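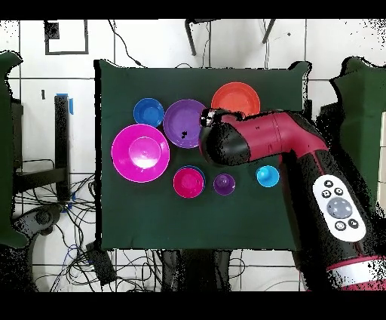 Clearing the Table

Sheyla Carhuamaca wanted a robot that could put away the dishes. She has a used arm, a square table and a corner of Marchand, the shared workshop where she rents bench time two evenings a week. The project is called Lostness, after a folder name she typed in a hurry and never changed.

The arm is red and black, with a keypad on its base and a gripper that came from a different seller. Carhuamaca paid $1,866 for it last November. The gripper was another $396, and it did not fit. The bolt pattern on the wrist was wrong, so she drew an adapter ring and had a friend at Marchand cut it on the lathe. The first ring was too thick and put the fingers too far from the wrist, which threw off every position she had saved. The second one is still on the arm.

She works as a bookkeeper during the day. Before this she had built a garage door sensor and repaired two sewing machines, and that was the extent of it. She learned enough Python from library books to send the arm to a point and bring it back. Closing the fingers at the right moment took her most of the winter.

"I thought the arm would be the hard part," she says. "The arm does what it's told. I spend my time on cups."

The dishes are plastic, in purple, orange, blue and pink. She picked strong colors so the camera software would have an easier time telling one from another, and she laid a dark green cloth over the table for the same reason. On the bare tabletop the software kept finding dishes in the reflections of the ceiling lights. The cloth fixed most of that. Glare on the dishes themselves is still a problem. A wide bowl under a bright lamp can show up with a white patch in the middle, and for a while the program treated the patch as a separate object and tried to pick it up.

Small cups turned out to be easier than plates. The fingers can close on a cup from almost any side. A plate lying flat gives them very little to hold, so the arm has to come in low at the rim, tilt, and pinch. If it comes in too low it pushes the plate into the next one. Carhuamaca has set the approach height at 40 millimeters for the first pass, after which the arm slows down and drops the rest of the way.

Nested dishes are worse. When one bowl sits inside another, the camera sees the top one and perhaps a thin edge of the one below. The program, which she calls Uvix, used to report a single bowl and then lift both. Now it looks for a second color along the rim and flags the stack. It doesn't yet know what to do after that. It stops and waits for her to press a key.

The wiring has never been tidy. Cables run across the tile floor, and she has put down tape where people are likely to walk. Marchand asks members to leave a clear path to the door and to cut power to anything that moves before going home. She also keeps everyone back from the table while the arm is running, after it swung through a lamp in the spring. No one was near it. The lamp was hers.

Other members have offered parts and advice, some of it useful. One suggested suction in place of fingers, and she tried a small pump and cup from Prernora, a surplus shop across town. It held plates well and dropped anything with a curved bottom. She took it off after a week but kept the pump, and she may mount both tools side by side if the wrist can carry the weight.

Her current test is simple. She sets out the dishes by hand, in no special order, and asks the arm to move them one at a time to a rack. She writes down each failure in a notebook, with the color of the dish and what went wrong. Missed the rim. Closed early. Two bowls. On a good evening the list fits on one page.

A full run is slow, and she could clear the table herself long before the arm has finished its first plate. She doesn't plan to bring it home, where the kitchen is too narrow and the counter is covered in tile that wouldn't hold the base bolts. Her next job is a new bracket for the camera, which sags a little after every session and has to be lined up again before she can start. She has the aluminum already and is waiting for a turn on the drill press.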